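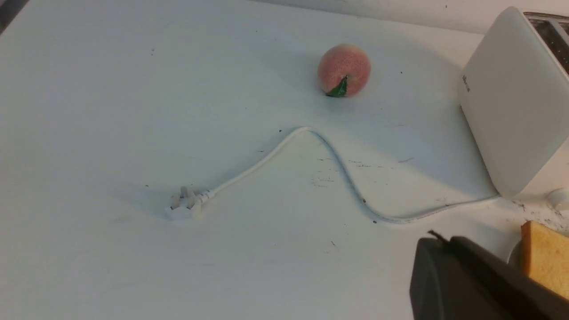 A peach with a green leaf, on a white tabletop

Pimar is a small hill town in the upper Zabala valley, known to travelers for its orchards, its long stone stairway and the slow little train that brings most visitors up from the valley floor. It has 1,103 residents and stands 942 meters above sea level, high enough that summer evenings call for a sweater even when the towns below are still baking.

Getting there

The usual way in is by rail from Trilia, a ride of 35 minutes that many people remember as fondly as the town itself. The line climbs along the river for most of the way, then swings through two short tunnels and comes out among the peach and plum terraces. Seats on the left side have the better view going up. The last train back leaves in the early evening, and those who linger over supper generally end up staying the night (there are worse fates).

Drivers can use the old mill road, which is narrow but kept in good repair. Cars are left in the field below the lower gate, as the streets inside the walls are open only to people on foot and to the occasional delivery cart.

The Stairway

From the lower gate, a stairway of 200 steps leads straight up to the market square. It was laid by orchard families who needed a shorter way to bring fruit to market, and the shallow treads are said to have been cut that way for the sake of the mules. Benches are set into the wall at four landings. The third, beside the spring, is the favorite, and on warm afternoons it can take some patience to get a seat.

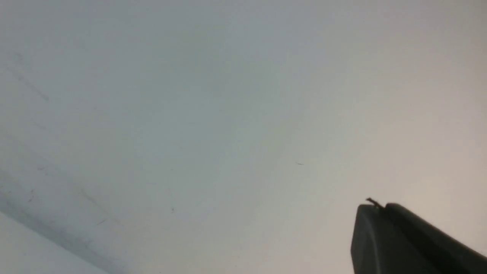
At the top, the square opens out quite suddenly, with the church on one side and the covered market on the other. The market is at its best on Saturday, when growers come in from the outlying farms and the stalls spill over onto the church steps. Peaches, plums, honey and a firm sheep's cheese rolled in dried herbs are the things most people carry home.

Food and lodging

Pimar has one hotel, the Divby, and a good number of guest rooms in private houses. The Divby was opened by Graciela Painemal in the former grain store and is still run by her family, who serve a fixed supper at one long table in the old loading hall. Guests sit wherever there is a chair, and conversation tends to go on well past dessert. The dish to look for is a stew of lamb and dried peaches, eaten with flat barley bread.

In literature

The travel writer Efua Amegashie spent a winter in the town and gave it a full chapter in her book of mountain journeys, where she describes the quiet of the square in January, with snow on the market roof and the bakery lamp the only light before dawn. Joonas Mustonen's walking guide to the valley begins and ends at the lower gate, and its loop through the high terraces is now marked with yellow paint.

See also

Trilia
Upper Zabala valley
Mountain railways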